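Frequently Asked Questions: The Sundial and Instrument Gallery

Print this page | E-mail this page

Is the gallery open all year?
Yes, apart from two weeks in September, when we move the large dials and discover what has been living behind them.

Why does the sundial in the courtyard disagree with my phone?
Because it is telling the time in Endanmont and your phone is telling the time in a time zone. A sundial shows local solar time, which depends on exactly where you are standing. Add daylight saving and the wobble in the Earth's orbit and you can be well over an hour apart without either party being at fault. There is a correction table on the plinth. Most people photograph it and walk on.

Which is the oldest instrument on display?
The Kobori quadrant, in the first case on the left. It is brass, it fits in the palm, and it was made by someone with lovely handwriting and a shaky grasp of latitude. The hour lines would have worked nicely in a town 200 miles south of where it was sold. We don't know if the buyer ever complained. 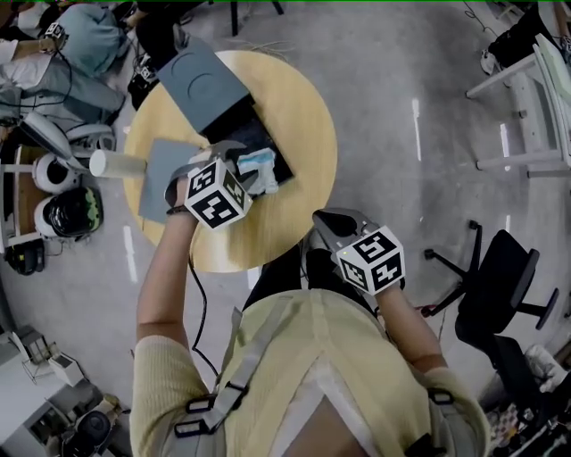 The quadrant has lost its plumb line, as nearly all of them have. Silk thread does not last, and the little bead that slid along it tends to vanish first. The line you see in the case is a modern replacement, and the label says so in letters we have been told are too small.

How many instruments do you have?
Some 400, of which 70 are out at any one time. The rest are in storage at Jornov House. If you are coming a long way to see one in particular, please write first. We have had to break bad news at the front desk more than once.

What is the difference between a quadrant and an octant?
A quadrant has an arc of a quarter circle and an octant has an arc of an eighth. The octant uses mirrors, so it can still measure angles up to 90 degrees, and this is where school groups start to look out of the window. We keep a cardboard one at the desk that makes the point faster than we can.

Can I handle anything?
Yes – the replicas in the Zotach Room are there to be picked up, turned over and occasionally dropped. The nocturnal is the favorite. You line up the center hole with the North Star, swing the arm to the pointers of the Big Dipper, and read off the hour of the night. It works less well at two in the afternoon under a ceiling.
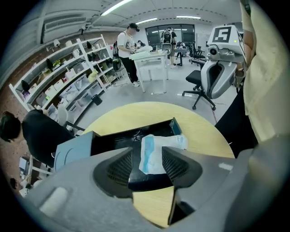 Round table with an open black tray and a white and blue plastic packet.

Do you polish the brass?
No. We are asked this a lot, often by people who would clearly like to do it for us. Every polishing takes a little of the engraving with it, and several of our dials had very enthusiastic owners in the 19th century. One has no readable numbers left between four and nine.

I have an old pocket dial. Will you tell me what it is worth?
We will happily tell you what it is, how it was used and whether the compass needle belongs to it (probably not). We do not give valuations. Send clear pictures of the front, the back and the inside of the lid.

Are there guided tours?
One each morning, lasting forty minutes, or longer if somebody asks about the equation of time. Please feel free not to.

Is there a catalog?
The printed one sold out its run of 2000, to general astonishment. A corrected edition is in progress. The corrections are now longer than the original introduction.

Page last updated 26 Jan 2022

Print this page | E-mail this page

Related items
How to read a horizontal dial
The Kobori quadrant: a closer look
Make a paper nocturnal
Visiting the store at Jornov House
Ring dials and shepherd's dials
Getting to Endanmont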